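# Programmation par démonstration (robotique)

La **programmation par démonstration**, aussi appelée apprentissage par démonstration, est une méthode qui consiste à enseigner une tâche à un robot en lui faisant exécuter les mouvements voulus sous la conduite d'un opérateur humain. Les positions des articulations, l'ouverture de la pince et, le plus souvent, les images des caméras sont enregistrées pendant l'exécution. Ces enregistrements servent ensuite soit à rejouer le geste tel quel, soit à entraîner un modèle qui le reproduit dans des conditions voisines.

## Principe

Une démonstration est une suite d'observations et de commandes horodatées. Les observations proviennent des capteurs du robot, les commandes proviennent de l'opérateur. Dans le cas le plus simple, la trajectoire est lissée puis rejouée, ce qui suppose que les objets se trouvent exactement à la même place. Dans l'apprentissage par imitation, un réseau de neurones est entraîné à prédire la commande à partir de l'observation, et les démonstrations doivent alors couvrir des positions de départ variées.

La manipulation de verrerie est un exercice courant. Les tubes à essai sont transparents, étroits et fragiles, et leur saisie demande un alignement précis des doigts de la pince. 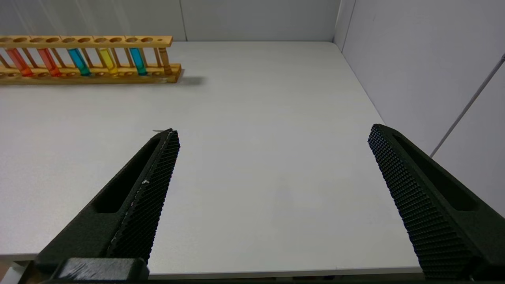
La plupart des dispositifs associent une caméra fixée près de la pince à une caméra placée plus haut, qui couvre l'ensemble du plan de travail. La première fournit le détail du contact, la seconde la position relative des objets. Les deux flux doivent être synchronisés : un décalage de quelques images suffit à fausser l'apprentissage des phases rapides.

## Modes d'enseignement

### Guidage manuel

Dans le guidage manuel, ou enseignement kinesthésique, l'opérateur saisit le bras et le déplace directement. Les moteurs compensent la gravité et n'opposent qu'une faible résistance. Le procédé est rapide à apprendre et ne demande pas de matériel supplémentaire, mais les mains de l'opérateur peuvent apparaître dans les images. Il convient mal aux tâches à deux bras, qu'une personne seule a du mal à guider en même temps.

### Téléopération

Dans la téléopération, l'opérateur agit à distance au moyen d'un bras maître, d'une manette ou d'un dispositif de suivi des mains. Avec un bras maître, le bras esclave recopie en continu les angles mesurés. L'opérateur peut travailler en vue directe ou par l'intermédiaire des caméras du robot ; dans ce second cas, il dispose des mêmes informations visuelles que le modèle à entraîner.

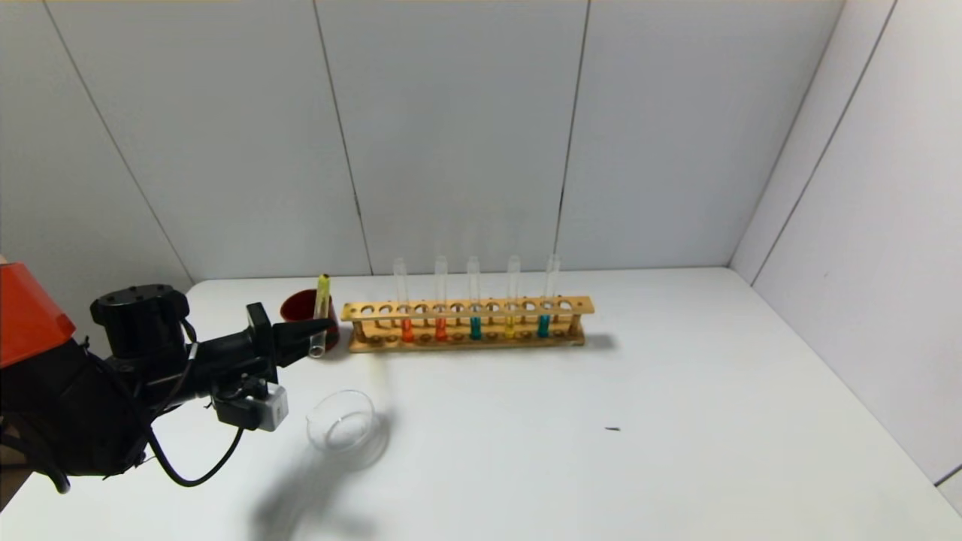 L'absence de retour d'effort est la principale limite des systèmes les plus simples. L'opérateur ne sent pas la pression exercée par les doigts et doit l'estimer à l'œil, ou se fier à une limite de couple réglée à l'avance. Les débutants serrent en général trop fort, ou relâchent l'objet avant qu'il soit posé.

## Tâches de transvasement

Le transvasement d'un liquide combine deux difficultés : maintenir le récipient receveur et régler l'inclinaison du récipient verseur. Le débit dépend du niveau restant, de la forme du bec et de la vitesse de rotation. Les reflets du verre compliquent par ailleurs l'estimation du niveau par vision, d'où l'emploi fréquent de liquides colorés. 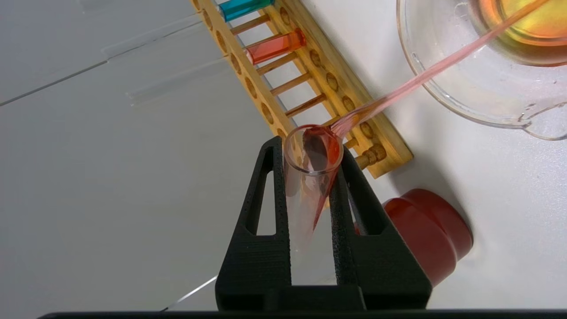
*Versement d'un liquide rose d'un bécher dans un tube à essai tenu par la pince.*

Les protocoles distinguent habituellement l'approche, la saisie, le versement et la remise en place. Un annotateur marque le début et la fin de chaque phase. Les essais comportant un débordement peuvent être écartés, ou conservés avec une étiquette particulière lorsqu'on souhaite apprendre au modèle à reconnaître un échec.

## Constitution d'un jeu de démonstrations

Le nombre de démonstrations nécessaires varie selon la tâche. Le jeu Dillavness, consacré aux gestes de paillasse, comprend 518 démonstrations téléopérées, dont 236 comportent un versement. Elles ont été réalisées par quatre opérateurs, avec trois dispositions initiales du matériel. Le jeu Warkow reprend les mêmes tâches en guidage manuel.

La régularité des opérateurs a une influence directe sur le résultat. Lorsque deux personnes saisissent le même objet de façons très différentes, le modèle peut produire un geste intermédiaire qui ne correspond à aucune des deux. Les consignes fixent donc l'ordre des opérations, le point de saisie et la posture de repos entre deux essais.
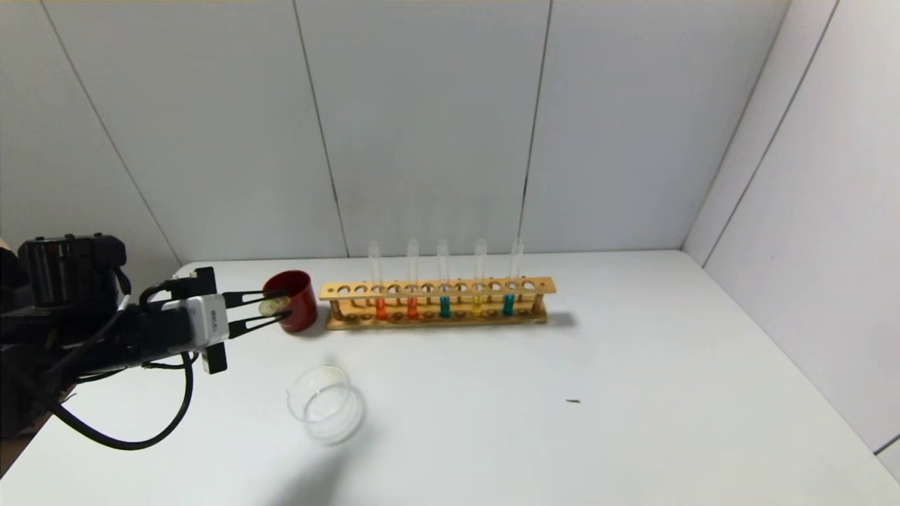 *Bras robotisé noir tenant un petit objet jaune-vert pâle devant un gobelet rouge*

## Limites

Un modèle entraîné par démonstration reproduit aussi les défauts de l'opérateur, notamment les hésitations et les corrections tardives. Les petites erreurs s'accumulent au cours de l'exécution et conduisent le robot vers des situations absentes des enregistrements. Une solution consiste à laisser l'opérateur reprendre la main pendant l'exécution autonome, puis à ajouter ces corrections au jeu de données.

## Voir aussi

- Apprentissage par imitation
- Retour d'effort
- Téléopération

*Dernière révision : jeudi 21 août 2025*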